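How to Clean and Set Up Stainless Steel Work Tables in a Carpeted Room
March 25, 2022
By Idalina Correia

Steel tables are usually sold for kitchens, but they work well in a packing room or a shared workshop. They do show every fingerprint, and they need some care when they stand on carpet. These are the steps I use at Skukura, where the packing room has dark gray carpet from wall to wall.

Start by clearing the tops. Move boxes, cases and anything flat to one end of the table, or onto the next table over. You can clean one half and then the other if there is nowhere else to put things. Run a dry microfiber cloth over the surface first to pick up grit. Grit under a wet cloth will scratch the finish.

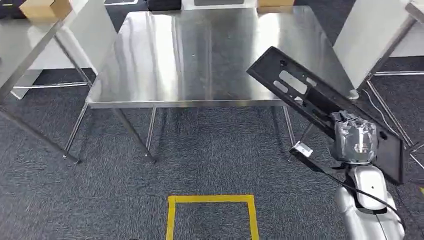
What should I use to wash a steel top?
Warm water with a few drops of dish soap is enough for most tables. Wipe with the grain if the steel has one, rinse with a clean damp cloth, and dry right away with a towel. Skip bleach and steel wool.

Wring the cloth out well before you start. Water that runs over the front edge goes straight into the carpet, and soap left in the pile collects dirt. If the top has a raised lip, dry along the inside of it with a folded corner of the towel.

Next do the legs and crossbars. Dust settles on the top side of the bars, so wipe those from above and then run the cloth down each leg. Lift any loose cables out of the way and tie them to a crossbar when you are done. Leave enough slack that the table can be pulled forward.

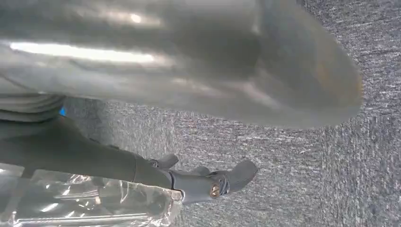 Now check that the table sits level. Carpet gives under the feet, and a table that was steady in October may rock by spring. Press down on each corner in turn. If one drops, turn the adjustable foot on that leg until the rocking stops. Tables without adjustable feet can go on hard plastic furniture cups.

When you put several tables side by side, leave a gap of 18 inches if someone needs to get between them. Otherwise push them together and set the heights to match, so a box can slide across without catching.

Vacuum under the tables before you bring everything back. Use the narrow nozzle around the feet. Every 6 months, shift each table a few inches to let the dents in the carpet recover.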